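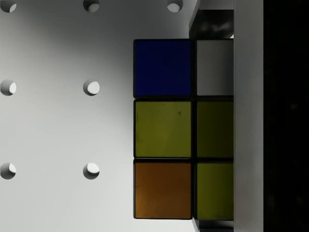 Rubik's cube and gray pegboard, seen from above.

Clinditz Honors going online this year - refund or keep the ticket?

Film & TV Events > Awards Shows

marquee_lite
Friday, August 7, 2020
Got the email this morning. The Clinditz Honors tribute night at the Picard is off as a live event and they're streaming it instead. I had two balcony seats at $98 each, so $196 total. You can take a full refund or convert to a "patron stream" that includes the tribute reels, the dinner speeches and a printed program in the mail. You have two weeks to pick.
I've gone every year since they moved over from the Emon. Not sure I want to pay $196 to watch it on my couch. What is everyone else doing?

rowG_aisle
Refund. The whole point of that night is being in the room when the honoree sees the clips for the first time. On a stream they'll have taped the reaction in June and cut it down to ten seconds.

tworeelsleft
I'm keeping mine. The Picard has 627 seats and I doubt they made money on it in a normal year. If everyone takes the refund there may not be a next one.

rowG_aisle
They have sponsors for that. I don't think it's on ticket holders to cover a canceled show.

tworeelsleft
It isn't canceled, it moved. And the sponsors usually pay for the dinner. The tribute reels come out of ticket money, it said so in last year's program.

popcornledger
Does anyone know if the stream is live or taped? The email says "presented live," which could mean anything.

marquee_lite
Mine says the host segments are live and the tributes are "specially recorded." I read that as taped.

popcornledger
Then I'm out. I'd pay for live. Last year the best part was the surprise guest coming up through the side door during the second reel, and you can't do that with tape.

lobbycard77
You can do surprises on tape. Nobody in the audience knows what's in it either way.
The bigger problem is Cirkard. That's who is running the stream. I bought a pass from them for a short film weekend and it dropped out three times during the closing awards. They did put the recording up the next day.

tworeelsleft
I used Cirkard for the same weekend and had no trouble at all. Wired connection though, not wifi. 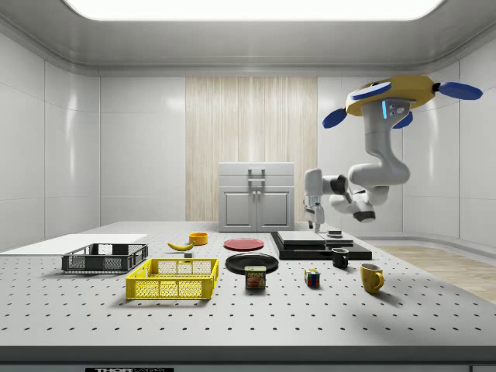 stubcollector replied:
Mine was fine on wifi too, but I only watched the Friday program. Support answered me in a day when I couldn't log in.
On the refund question, look at the fine print before you pick. The patron stream gets you first choice of seats for next year. The refund puts you back in the general sale. Last time the general sale opened there were 132 seats left in the balcony and they went before lunch.

rowG_aisle
That does change things a little. Where did you see that? It's not in my email.

stubcollector
It's on the ticket page when you log in, under "your options." Scroll past the part about the printed program.

rowG_aisle
Found it. It says "priority window," and it doesn't say how long the window is. I'm still taking the refund.

marquee_lite
Thanks, I missed that completely. I called the box office to ask if I could refund one ticket and convert the other. They said yes, but you have to do it by phone - the website only lets you do the whole order. So I'm getting $98 back and keeping one. We only have the one TV anyway.

popcornledger
Does the one ticket get you priority on one seat or two next year?

marquee_lite
One, I asked. I may end up calling them again.

lobbycard77
Box office line is only open until 4, by the way. I was on hold for half an hour and then got the recording.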